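Workshop notebook — Sun 2 October
4 min read

Long one today, mostly so I remember why I changed half the audio in Drultau and then changed a third of it back.

Started with the load stutter on the Clirach handheld. I'd been blaming textures for weeks, and I was wrong (sorry to everyone who had to listen to me go on about texture streaming at lunch). It's the music. Every time the player clears a row of tiles, we fire off a little chime that's tuned to whatever chord is playing, and each of those chimes was being loaded fresh from storage. Every one! On my desktop you can't hear it at all, but on the handheld you get that tiny hitch right when the big satisfying clear happens, and that's the worst possible place for it.

So the fix was to load the whole chime set at the start of a level and just keep it around. There are 324 of them once you count all the pitch and volume variants, and they're small, so memory is fine. Level start is a touch slower now. I can live with that, but we could hide it behind the title card if it bugs anyone.

While I was in there I found that 177 of the chimes never get called by anything. They belong to the old jungle stage we cut in the spring, and they've been riding along in every build. I moved them to the attic folder and didn't delete them, mostly out of cowardice. If you're looking for the wooden frog sound, it's in there too.

Then the particles. The trail that follows a falling block was drawing on top of the score text, but only in two-player mode and only on the right side. I spent most of the afternoon on it. The right-hand board was being given its layer number before the text existed, so the text got shoved underneath. Swapped the order and it's good now — at least on every stage I tried. I have not tried the boss stage. Somebody please try the boss stage.

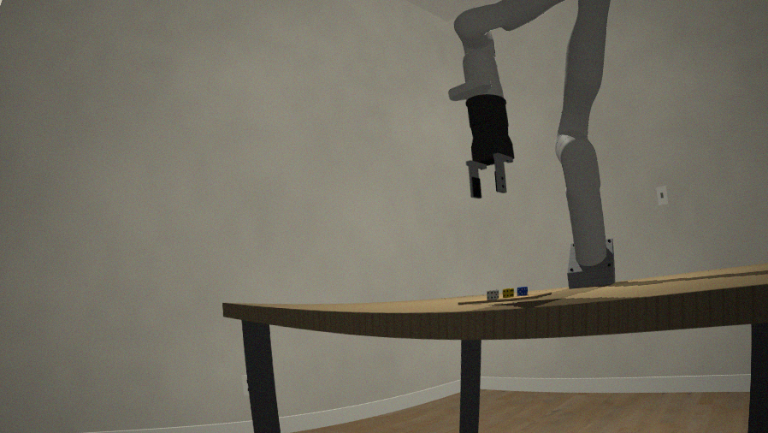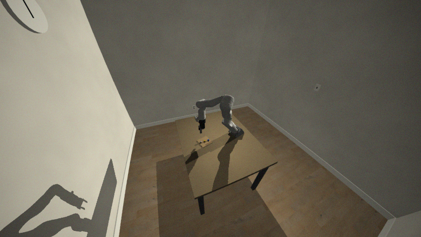 Okay, controller stuff. The Lepik pad still reports its left stick as slightly pushed down when it's sitting still, so menus scroll by themselves and blocks drop a hair faster than they should. I bumped up the dead zone and it helped, but then the stick felt mushy on the good pads, and I really don't want to punish everybody for one pad. What I ended up with is a dead zone per controller that gets measured when the pad connects. If you're holding the stick over while you plug it in, you'll get a weird reading. Unplug it, let go, plug it back in. I'll write a proper message for that at some point.

Vibration is on hold. I tried having the pad pulse with the bass line on stage 2 and it's fantastic for a minute and then your hands go numb. I think it wants to kick in only when you're on a streak, and fade out again after. Left the code in but switched off, look for the flag called rumble_bass if you want to play with it.

Also had a go at the difficulty curve, against my own advice, at the end of a long day. The jump from the sea stage to the desert stage is brutal. Speed goes up, the board gets narrower, and we bring in the new heavy block all at once. I pushed the heavy block back one stage and played it through a few times and it felt much kinder. Still lost, but I lost in a way where I wanted another go, so I'm calling that progress.

The build is on the shared drive under today's folder. Known bad things in it:

- pause menu music restarts if you open options and back out
- high score table sorts the wrong way after a tie
- heavy block casts its shadow on the sky (kind of love it, will fix it)

Jutent want a demo build in December, so the storage and layer fixes should go into the main branch this week before anything else piles on top. The controller change can wait until it's been tested on something other than the pads on my desk.

Next up: boss stage check, options menu music, and a look at whether the chimes can share one pitch shifter. I have a feeling they can and it'll halve the set again.

Recent entries
Why the sea stage was silent
Two-player mode, second attempt
Font sizes on a tiny screen
Cutting the jungle stage

Contact | © Drultau workshop notes | Back to top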